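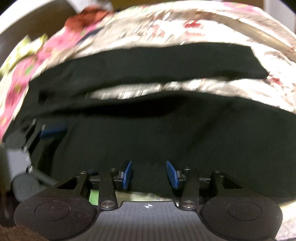
Gripper at the fabric pile.

June 2019

Spent most of the day back on the rate pass-through sheet, and I'm happier with it than I was in April! The Tronance export gave me 4,000 loan rows, of which 2,126 survive once the fixed-rate ones come out — more than I'd dared hope for. Brusia's lenders still take 31 days to pass on a cut, and the savings side moves in 13, poor savers. I reran it with the Gusisetti weights and got the same lag, so I'm leaving them in. Still to do: check whether the Farooqui mortgages reset monthly or quarterly, and please, whoever opens the sheet next, don't sort column D on its own.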